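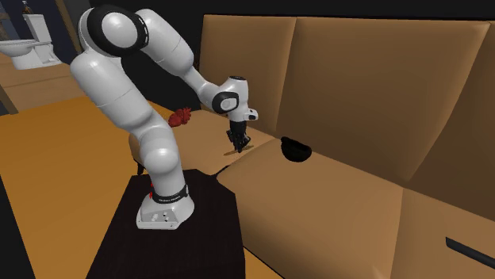 Salt Timing and Chicken Thighs: Project Report
Food Studies, Fall Term
October 21, 2025

Why I picked this

My family has been arguing about when to salt chicken for as long as I can remember. My grandmother salts it the night before and my dad salts it as it goes into the pan, and both of them are totally sure. So when we got the assignment sheet in September and it said "test one kitchen habit," I knew what mine was going to be before I got to the bottom of the page!

My question was pretty simple. If you salt bone-in chicken thighs at different times before roasting, can people taste a difference, and does the skin come out any crispier?

I also wanted to say something about what to serve with it, so there's a section on sides near the end. That part is more opinion than science, and I've labeled it that way.

What I cooked

I bought 12 thighs from Rotby, the market by the bus station, all in one trip so they'd be from the same delivery. I split them into 3 groups of four:

Group A was salted the night before and left uncovered on a rack in the fridge.
Group B was salted an hour before cooking.
Group C was salted right before it went in the oven.

Everybody got the same amount of salt, half a teaspoon per thigh. I used Wumine kosher salt because that's what was in our cupboard, and I stuck with the one box the whole way through. (Different salts pack differently in the spoon, so if you swap brands you should really weigh it. I didn't own a scale yet. More on that later.)

No pepper, no oil, no garlic. It felt wrong to leave out the garlic but I wanted people to taste the salt and the chicken and that's it.

I roasted everything at 425 degrees on the middle rack, skin side up, in two pans. Each pan had two thighs from each group, so if one side of the oven ran hot it wouldn't mess up a whole group. I pulled each thigh when the thickest part hit 175. I know 163 looks like it should be close enough, and I did cut into one that read 163 to see. It was still rubbery by the bone, so back in it went. Thighs are much nicer when you take them further than breasts.

How I did the tasting

I set out three plates marked with colored stickers and had people from my class and my building come by the kitchen. 20 tasters filled out the card. They tried a piece of meat and a piece of skin from each plate, with water and plain crackers in between, and then picked a favorite for juiciness, a favorite for flavor and a favorite for skin. They weren't told what the colors meant until they'd handed in the card.

The pieces were small! Twelve thighs sounds like a lot until you're cutting them up for that many hungry people.

What I found

Skin was the easy one. Group A got 14 votes, Group B got two and Group C got four. The overnight skin was thin and crackly and a darker gold, and I could hear it when I cut through. I had expected Group B to beat Group C, and it didn't. When I took the Group B thighs out to roast them there were little beads of water sitting on the skin, and I think that's the reason. The salt had pulled moisture out and it hadn't had time to go back in or dry off. If I did it again I'd blot them with a paper towel.

Flavor went to Group A too, with 11 votes, then six for Group B and three for Group C. A few people wrote on the Group C card that the outside was salty and the middle was bland, which is pretty much what my grandmother says.

Juiciness was a mess. Eight, seven and five. I don't think I can say anything from that, and I'm not going to pretend I can. With so few votes between them, one more thigh that got a little dry on the end could have flipped it.

Things that went wrong

I opened the oven too often in the first round, checking temperatures, so those thighs took longer than they should have. My Zisteck thermometer is slow and I kept second-guessing it.

Also, the pieces cooled down while people were waiting, so the last few tasters had cold skin. A couple of them wrote "chewy" for all three plates. I left their cards in, but next time I'd cook in smaller batches.

And the scale. I bought one the week after, and my half teaspoon turned out to be different pretty much every time I scooped it. Oops.

Sides and a drink (opinion section)

With the leftovers I made the Khosravi rice my neighbors taught me, the kind with the crunchy potato layer on the bottom, and a cucumber salad with mint and lemon. Overnight-salted chicken is well seasoned all the way through, so go easy on salt in whatever you put next to it. For a drink I liked cold sour cherry juice cut with sparkling water, one part to three. Lemonade was too sweet with it.

What I'd do next

I'd like to try two nights in the fridge, and I'd like to try it on a whole bird. My dad has asked for a rematch with drumsticks, and he wants to pick the salt.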